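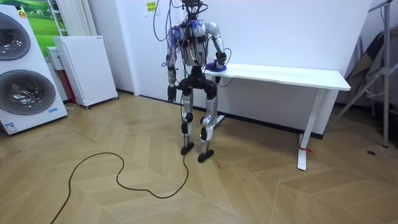
The white table against the back wall, herringbone floor in front.

Cleaning a matt white table top

6/25/20

I put off writing up the table because there didn't seem to be much to say about wiping one. Having now kept notes on it since March, I find I have 183 lines of them, so the useful part goes in a post.

The table is a long, thin white rectangle on slender legs, sold under the name Kunari. The top is matt. A gloss top shows every smear but lets go of it easily. A matt top hides smears when viewed from directly above and holds on to them, and a faint grey cast builds up over the months. You see it best with your eye at the height of the surface, looking along the long side towards a window.

Cloth first. I tried 4 and kept the blue one. Paper towel sheds on a matt finish and leaves fibres. The sponge was too wet however hard I wrung it. An old cotton tea towel did well on dust and badly on grease. The blue cloth picks up both, and it can be washed at 40 with the other cleaning cloths provided no softener goes in. Softener coats the fibres and the cloth then pushes water about. 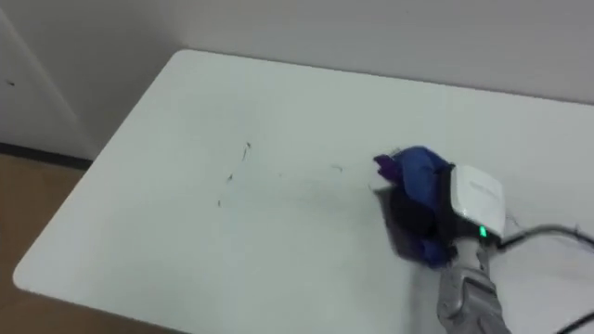

Folding the cloth into quarters gives you a flat pad and several clean faces to turn to. Bunching it up gives more pressure over a smaller area, and it is what I'd use on a stuck mark. Bunched cloth misses strips, though, so a pass with it should be followed by a pass with the folded pad, overlapping each stroke by half a width.

Direction: start at the far edge, next to the wall, and work towards yourself. The rounded corners need a separate wipe, going round the curve and then underneath, where fingers go when the table is moved. Grit pushed off the near edge lands on the floor, so do the floor afterwards. With herringbone, sweep in 2 directions or the dust stays in the joints.

Cleaning fluid: I use Plurnitz at 7 ml to the litre, in warm water. The stronger mix I began with left a film which took three rinses to shift and looked worse than the original marks. Follow with plain water, then a dry cloth. Scouring cream is out. It polishes a matt surface, and a shiny patch can't be undone.

Two things remain unsettled. The strip along the wall collects dust faster than the rest, and I haven't decided whether to pull the table forward by a hand's width or carry on wiping behind it. There is also the dark baseboard, which shows pale dust within a day of being done. A barely damp cloth is better there than a dry one. I'll try the soft brush next and add the result to this post.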